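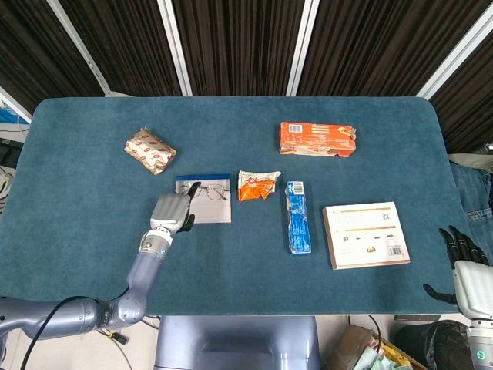 Home Visits Fairs Packaging Archive Contact

6 min read

I went to the Userer household packaging open day with low expectations and a sandwich in my bag, and the sandwich was the better decision. The invitation promised "a fresh look at what we throw away." I've been to enough of these things to know that a fresh look usually means a lanyard, a tote bag and somebody's opinion of cardboard.

The venue was the old Citedlow hall, a good 47 minutes from the city by bus if you catch the express, which I didn't. Parking was free, according to the flyer, and full, according to the queue of cars on the verge. Entry was $12. I paid it and was handed a programme printed on heavy coated stock, a strange choice for a day about waste.

Most of the morning belonged to Futex, who make liners and films. Their stand claimed a new snack wrapper uses less material than the old one. Less by how much? The panel said 61 per cent of shoppers "prefer a lighter pack," a number about shoppers and no help at all on the weight of the pack. I asked for the figure in grams and was given a brochure. The brochure had a leaf on it.

The part I'd come for was the sorting tables at the back, set up against dark pleated curtains like a school production. Each table was covered in teal-blue carpety stuff, rounded at the corners, and had a handful of ordinary things laid out on it. The idea is that you decide what goes in which bin, then read the answer card. At the one where I spent longest there was a gold foil snack pack with red oval logos all over it, an orange cardboard box a bit crushed and torn at one end, a scrunched orange and white wrapper, a narrow blue packet, a flat white box, and a pair of round metal-framed glasses in a clear pouch.

I'll give them the glasses. They were the one item that made people stop and argue, me included. You wouldn't bin them, you'd hand them in somewhere, but where does the pouch go? The card said "soft plastics, where accepted," and those two words are carrying a great deal of weight. My council doesn't accept them. Neither does the next one over.

The cardboard was less interesting. Everyone knows what to do with a cardboard box, and a torn end makes no difference to the recycling truck. The scrunched wrapper was a decent test, I suppose, as most people I watched wanted it to be paper and the card disagreed. As for the gold foil, the card ran to two paragraphs and I still couldn't tell you which bin.

What bothered me was how tidy it all was. Six things spread out on a nice cloth, each with room to itself. My own kitchen bench after tea has a tuna tin, half an onion and three kinds of lid stuck to each other. If Userer wants to know whether people can sort their rubbish, they should tip a bag out and see who stays.

After lunch there was a talk by Patwary, the firm behind the pouch-and-film collection trial. They've signed up 274 households and collected 576 kilos, and the slide put the two numbers in very large type with a green arrow. There was no mention of how long it had taken, or what became of the 576 kilos. Someone near the front asked, and the reply was that the material was "in the system." I wrote that down.

Coffee was good, and came in a proper mug. The tote bag is polypropylene. It's under my sink with the others.

Would I go again? If they put the grams on the wall and made the tables messier, maybe. The organisers say it's back in July, same hall. Get there before ten if you want a park, and bring something to eat, as the only hot food was a sausage roll at $9.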